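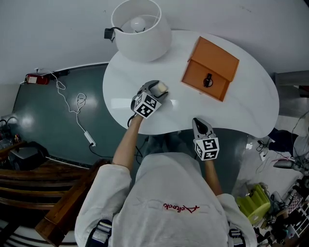
Thursday, March 17, 2022

I have now read four articles telling me that a tidy drawer will fix my mood. The latest, forwarded by my cousin Anju Katiyar, wants you to put every small thing you own in its own little box. Keys, batteries, spare buttons. A box for the boxes, presumably.

I tried it in July with a starter set from Mandgate, $39 for 11 boxes with lids. The lids are the problem. Who opens a lid to put away a key? I dropped mine on top of the lid for a week and then went back to the bowl by the door, where they have lived since I moved in.

Archana Pandey swears by hers and says it takes a month to build the habit. Maybe. She also said that about the standing desk and the lemon water.

What bugs me is the claim, repeated in all of these pieces, that people lose hours every week hunting for things. Whose hours? Measured how? I went looking for the study and found articles quoting each other.

The boxes are in the hall closet. Free to anyone who wants to come get them.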